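3. Setting the soft-close on Duman doors

Do this after the hinges are on and the door hangs level. Phillips screwdriver only, no drill.

1. Open door all the way. Find the small screw on the hinge arm.
2. Quarter turn right = slower close. Left = faster.
3. Let go of the door from half open. Slams? Another quarter turn.
4. Repeat on the lower hinge. Both shoud match.

CAUTION: Stop when the screw gets stiff. Forcing it strips the arm.
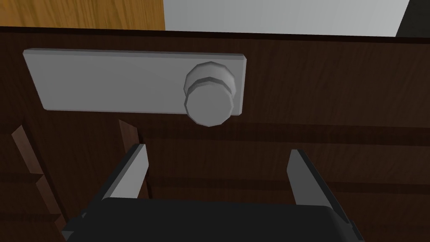

5. Wait 3 minutes, test again. The damper needs time to settle.

Note: Tall doors take spring kit 2912, sold seperately. Rev. 16/04/2022, P. Godoy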